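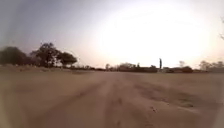
Foto: Sekar Siregar / cuaderno de campo de Welleo

Noviembre, de noche ya y con los pies todavía llenos de arena. Querido cuaderno, hoy te toca una entrada larga, porque llevo toda la cena dándole vueltas al planificador y en casa no me aguantan más. El descampado es precioso y es una pesadilla: una pista de roderas, otra más tenue que se va curvando hacia la derecha, y tanto sol de cara que el horizonte se queda en nada. Man-sik quería que el mapa de costes siguiera las roderas como si fueran un carril. Yo le decía que bajáramos el peso de 49 a 15 y dejáramos que el terreno hablara un poco (qué frase, lo sé, pero la dije así).

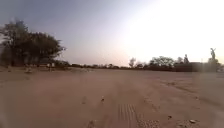 Huellas de neumático en la arena, con el árbol grande a la izquierda.

Montserrat, que tiene más paciencia que los dos juntos, se sentó con los registros y vio que Irneck, nuestro módulo de percepción, confundía el contraluz con un obstáculo. ¡Y nosotros peleando por los pesos! Mañana pruebo a enmascarar la zona quemada antes de estimar el suelo, y dejo el filtro temporal en dos segundos. Tengo que devolverle el termo a Yolanda.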